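4.2 Color variation and how people talked about it

We had expected our participants to care most about scratches and stains, and we spent a good part of the spring preparing questions on exactly those points. What they wanted to talk about, at length and with real affection, was color. Of the 241 comments we collected on plank tabletops at the Flalham and Barasa sites, 44 mentioned a single board that the speaker liked or disliked, often one that was darker than its neighbors or had a knot or a swirl in it. One woman at Barasa told us she always put her cup down on "the brown one" and felt a little put out when a plate was already there.

Tops like the one in Figure 7 were a favorite in these conversations. The boards are light overall, but they run from a creamy white to tan and light brown, and a short piece with lively grain can sit right next to a long, quiet strip. Pfeiffer and Rothe sorted the comments separately and then compared their lists over several long afternoons. They agreed on most of them, though "busy" gave them trouble – some people meant it kindly and some did not.

We also became interested in what happens when a strongly colored object is set down on such a surface. Several participants said that a mixed top seemed calmer to them with something bright on it, and Shirazi noticed the same remark in his earlier notes from Lustska. We did not plan for this and our questions were not written to test it, so we mention it only as something we would like to come back to. Section 4.3 takes up the matter of shadows, which make the paler boards harder to match against our color cards.

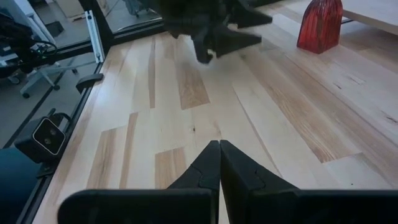
Surfaces and Interiors Group, Department of Home and Material Studies

Figure 7. Light wooden tabletop made of long joined planks, with a short brown plank of swirling grain and a translucent red object with ribbed sides.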